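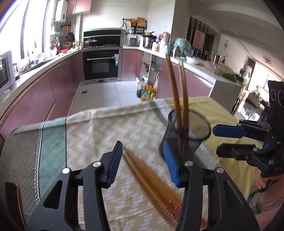
Kwok-wai Su wrote:
Tips up or tips down? You have to pick one before you pick the holder, or you'll be buying holders for the rest of your life. My family is split down the middle on this and we have had words over it at dinner.

pinkcabinets wrote:
Ha, okay, I should've put more in my first post. I started this thread to ask what people keep their chopsticks in and then went straight to the photo. We have a drawer organizer, the kind with the long slots, and ours are too long to lie flat in it unless they go in on the diagonal, and then the spoons have nowhere to go. So I'm moving them out of the drawer and into the black mesh cup. It's a pencil cup. It came in a desk set from Dredenwood and I never had enough pens to deserve it.

We go tips up, by the way. The flowery ends go in the cup.

Kwok-wai Su wrote:
Then we can't be friends. Everybody who reaches for a pair has their fingers all over the part that goes in somebody's mouth. My grandmother would've sent you back to the sink.

saltedplum wrote:
Your grandmother and mine would have had a great time together. Mine was tips up till the day she died and her argument was that the bottom of the cup is the filthiest place in any kitchen. Water runs down and sits there with the crumbs. Would you rather have the handle standing in that or the end you eat with?

Kwok-wai Su wrote:
I'd rather have a clean cup!

Thirumalai Kaimal wrote:
I didn't grow up with chopsticks so take this for what it's worth, but I've had the same fight about forks in the drying rack and it has never once been settled. What I can speak to is mesh. I had a mesh cup by the sink for wooden spoons and it was great for air, terrible for the counter. Everything that drips goes right on through. I ended up with a ring on the wood under it. Put a saucer under there or keep it off anything you care about.

pinkcabinets wrote:
It's on the dining table, on the yellow cloth, so I guess the cloth takes the hit. They'd only go in there once they're dry though. That's the plan anyway. My husband's version of dry and my version of dry are two different things.

mossyteapot wrote:
Love the yellow cloth! Is that a runner or just something you threw down?

pinkcabinets wrote:
Just a cloth over the other cloth. The big one is for every day and the yellow one is easier to toss in the wash, so anything messy goes on top of it.

saltedplum wrote:
Can I go back to the height thing? A pencil cup is made for pencils. Ours was too light for the job and one good bump from somebody's elbow sent the lot across the floor, and then of course you wash every last one all over again. If you're going to use a cup that short you want some weight in the bottom. I used a handful of clean river pebbles from the garden place on Piltside Road, $3 a bag, and it's been solid ever since.

Kwok-wai Su wrote:
Pebbles?? You just told me the bottom of the cup is the filthiest place in the kitchen and now you've got rocks in it.

saltedplum wrote:
I boil them. Don't start.

Thirumalai Kaimal wrote:
A fat metal washer from the hardware store would do the same thing and you could scrub it in two seconds. Stainless, so it doesn't rust on you.

pinkcabinets wrote:
Washer, yes, I like that a lot better than boiling rocks (sorry plum). So I spent way too much of this afternoon going through them all at the table and I wrote down how I did it, partly so I remember in October when the drawer is a disaster again.

1. Everything out of the drawer and onto the table. Check the back of the drawer too, they slide under the organizer and live there.

2. Roll each one on the cloth with your palm. If it wobbles it's warped and it goes in the kindling box. I was soft about a few of them. Fine, I was soft about a lot of them.

3. Match the pairs. The light ones with the red flowered bands are easy because they all go together. It's the odd ones that eat up the time, like the dark brown one with the black tip. I went through everything looking for its partner and I'm starting to think it went out with the takeout containers.
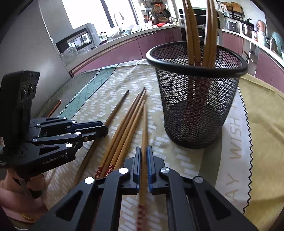
4. Feel along the tips for splinters. Run them over your sleeve, and if they snag, they're done. Fine sandpaper works if you're attached to the pair, I used 300 grit and then a wipe of mineral oil.

5. Good ones in the cup, same way up. Whichever way that is in your house!!

6. Strays get a rubber band and go in with the cooking stuff. They're perfectly good for beating eggs or getting toast out of the toaster (unplugged, please).

mossyteapot wrote:
Number 6 is the best use for them. I have a whole jar of singles and I use them more than the real pairs. Plant stakes, stirring paint, poking holes in soil.

Kwok-wai Su wrote:
Good list, except 5, which is wrong in your house. I'd also be tougher on 2. A bundle of plain wooden ones costs next to nothing. I got a pack of 100 from Shih, the market over by the bus station, and now when one goes bad I just throw it out and don't hold a funeral.

saltedplum wrote:
Not with you there. Old ones get smooth in a way the new ones never are. I've got a pair I've eaten with since college and I'd run back into a fire for them.

Thirumalai Kaimal wrote:
Does anybody use the lidded boxes? Brornutix makes a long one with a drain tray and I keep looking at it. Seems like it would end the tips argument, they all just lie down.

pinkcabinets wrote:
I looked at that one too! It's long enough, but I'd have to find shelf space for it, and I'm not crazy about a lid on wood that might still be a little damp. If you get it, tell me how it smells after a month.

Kwok-wai Su wrote:
My sister has the box. Hers sits open because the lid went missing in a move, so now it's a tray. She likes it fine. Tips pointing left, in case anyone wants a new thing to fight over.

mossyteapot wrote:
Left?! Mine all point right.

pinkcabinets wrote:
Oh no. Okay, I'm off to find a washer for the cup. If the dark one's partner turns up I'll come back and post it.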